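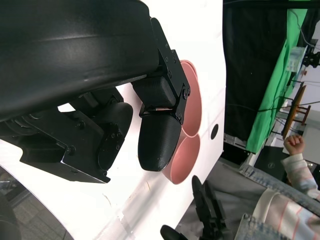
Reference > Automation > Buying and Budgeting

Gripper budgeting

Print this page | E-mail this article | 5 comments

Gripper budgeting is the part of planning a robot purchase that gets done last, usually with whatever money the arm left behind. The term covers fingers, fingertips, mounts, cables and spares.

Arash Zarei, who bought for the Bralo workshop, held that 30 percent of any arm's price should be set aside for its hand. His managers set aside 19 and asked him to be creative. Fingertips wear out — a fact that surprises each new budget holder in January.

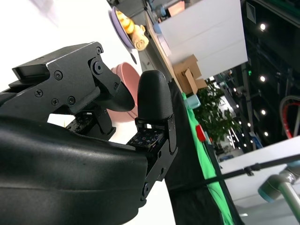

Touch-sensing pads are priced apart from the fingers that carry them, and each finger wants its own. Buyers of the Grillach line learned to order spares with the first shipment, the second being slow.

Props are the cheap end of the list. Toy bread and a plate cost next to nothing and still need three signatures.

Hortensia Cusi's planning sheet, known as the Pan list, runs to 61 lines. The arm is line one. Line 61 reads "screws, more."

See also: Spare parts; Jiltetti method

Shares: 19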